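3.2 Container handling

Participants at the Dilham site worked at a large white table in a shared office. The task set included clear plastic food containers, which are hard to see against a pale surface and are often tilted while being handled. Each of the 12 participants completed the full set in one visit.

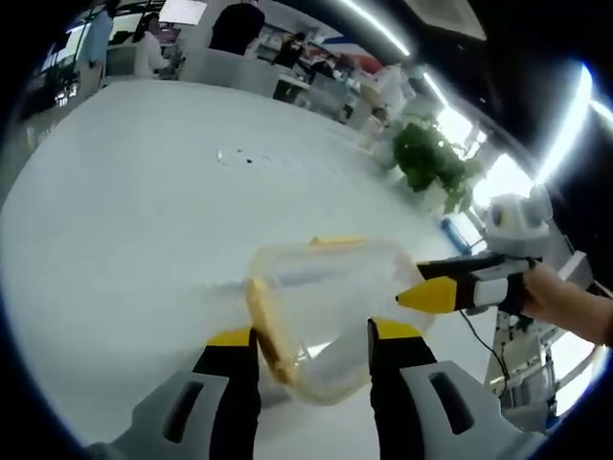
Figure 6. A clear plastic food container with a yellow rim, held at an angle over the table.

Tilting was coded separately from lifting – the two often overlap in everyday kitchen work. In all, 187 handling episodes were kept for analysis. Episodes in which the container was dropped are reported in the next section.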